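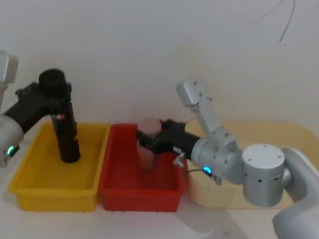

# Mumov two-arm sorting bench

Two arms, one table, bins in front. For small parts, cups, lids, returns – the stuff that gets sorted by hand all day and makes wrists sore by lunch.

**Status:** in stock at Clincombe, ships in 3 weeks. Order code 723.

## What it does

- Picks from one bin, places in another. Either arm, both at once if the job allows
- Works with ordinary plastic bins. Ribbed sides fine, keep the rims flat
- Indicator light on the arm, readable from across the room
- Black grippers, long fingers, swap with a thumbscrew. No tool needed
- Runs off a normal outlet

Does not do: wet goods, glass, anything over the weight on the rating plate. Don't ask it to untangle cables. We tried.

## What changes for your people

Sites ask this first so it goes near the top.

At Pakimlow the returns room had 14 people on cup and lid sorting, in pairs, standing. After the benches went in, same 14 people, different day. Seven moved to checking and repacking, which they had been doing in overtime anyway. The rest split between bench tending and the dock. Tending means topping up bins, clearing a drop, calling a stop when something looks off. One person can mind 3 benches once they know the lights.

Complaints so far: the noise is duller than talk, and tending is boring on a slow shift. Fair. Pakimlow now rotates every two hours and that helped more than the radio did. Also the first month is slower than hand sorting. Plan for it, dont promise your manager otherwise.

Pay grades, shift length, who gets trained first – settle that with your own staff before the crate arrives. The sites that waited had a bad January.

## Setup

1. Level table, light colored top, plain wall behind if you have one
2. Bins side by side, inside reach of both arms
3. Teach each pick point by hand, save, run slow
4. Run a full tray before anybody walks off

Cardoso bins fit the default layout. Other makes okay, teach the corners again.

## In the crate

Two arms, two grippers, controler, stop button on a long lead, spare fingers, 7 blank bin labels. Table and bins not included.

## Service

Phone line at Clincombe opens 7 a.m. Have the order code ready. Spare fingers go out same day if you call before noon. Training visit is one day on site, tenders and supervisors together please – sending just the supervisor doesn't work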